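Mug tree tips over when I hang the first mug

Asked in September by bukex99
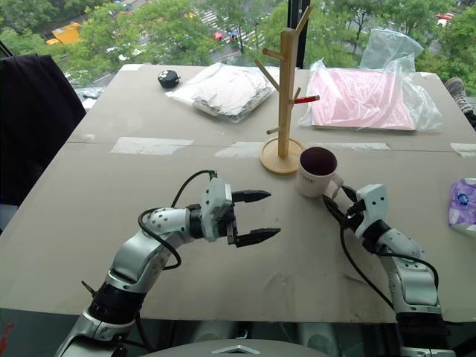 I bought a wooden mug tree, round base, square post, angled pegs. It stands fine empty. With one ceramic mug on a top peg it leans, and with two on the same side it goes over. I don't want to screw it to the table because I move it when I fold laundry there. Is there a way to make it steadier, or should I send it back?

Hekthorpe
Start with the lowest peg and hang the next mug on the opposite side. Take them off in the reverse order. Then turn it over and check the base. Mine had a slight bow, so it rocked. I rubbed it flat on a sheet of sandpaper and stuck 3 felt pads near the rim. If the post is loose where it meets the base, put wood glue in the joint and leave it overnight before you use it.

montoya838
Get a bigger one.

Bultura
The pads help, but the base may just be too light for your mugs. I cut a disc of plywood a couple of inches wider than the base and screwed it on from underneath. Drill pilot holes first or the wood can split. It still lifts with one hand. Also, if a mug handle is narrow, don't force it down the peg. That is how I snapped one of mine.

Contact us | Copyright Bukex Home Help | Back to top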